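Asunto: Re: [trastos-y-cajones] ¿Qué hacéis con las cajas grises?

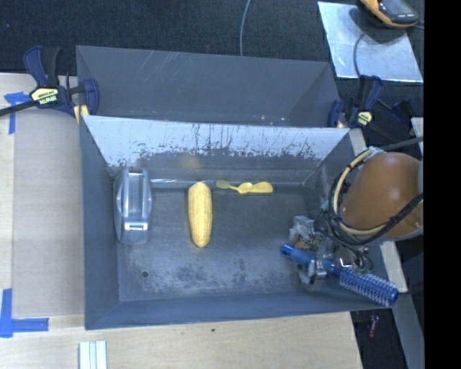
De: Vidal
Para: lista trastos-y-cajones
Enviado: diciembre, 23:40

¡Hola a todos!

Contesto por partes, que el mensaje de ayer me ha dado cuerda para rato.

> Tengo dos cajas grises de plástico heredadas del almacén de Damham,
> muy rayadas, y no sé si merece la pena guardarlas o llevarlas al punto
> limpio. ¿Alguien las usa en casa para ordenar? Me da miedo que acaben
> siendo otro cajón de sastre.

¡Guárdalas, por favor! Yo tengo las mías desde que cerraron la nave de Skoltimgate, allá por el año 2000, y siguen dando servicio. Que estén rayadas da igual. La de delante en la foto tiene el fondo lleno de arañazos y de manchas oscuras, y a la pared de atrás se le está descascarillando lo blanco de arriba. Pues ahí sigue, y no pienso pintarla.

> Y si las usáis, ¿las cosas van por categorías o todo junto?

Todo junto, al menos en la primera vuelta. Ya sé que en esta lista hay mucho partidario de la etiqueta, pero a mí la caja de paso me ha cambiado los domingos (bueno, los domingos y casi cualquier tarde). Todo lo que aparece fuera de su sitio va a la caja, sin pensar, y luego se reparte de una sentada. El lote de la foto es bastante típico: un dispensador de plástico transparente y gris, una mazorca de maíz, un utensilio amarillo pequeño, tipo cuchara, y un cepillo redondo azul. Cocina, baño y despensa en la misma caja, ¡y se reparte en un paseo por el pasillo!

Lo único que procuro es no amontonar. Si se ve el fondo entre una cosa y otra, la tarea se hace con gusto. En cuanto hay que escarbar ya da pereza y la caja se queda una semana en la entrada. Por eso tengo 2: cuando una va cargada, tiro de la otra.

> En el Wotow que compré el año pasado caben más o menos las mismas
> cosas, pero pesa un montón.

Ese lo probé y lo devolví. Para mí lo bueno de la caja gris es que tiene las paredes inclinadas y metes la mano hasta el fondo sin pelearte con las esquinas. La mía vacía la pesé en la báscula de cocina y marca 700 gramos, se lleva con una mano.

Para limpiarla, agua templada, jabón y cepillo de uñas. Las manchas viejas no salen, lo digo para que nadie se deje la muñeca como yo el primer día.

Si al final te animas, manda foto de las tuyas, que me encanta ver qué va cayendo en las cajas de cada casa. Y queda pendiente lo de la alacena de 1935, que sigo sin decidir si le pongo baldas nuevas o la dejo como está. Se aceptan ideas.

Un abrazo,
Vidal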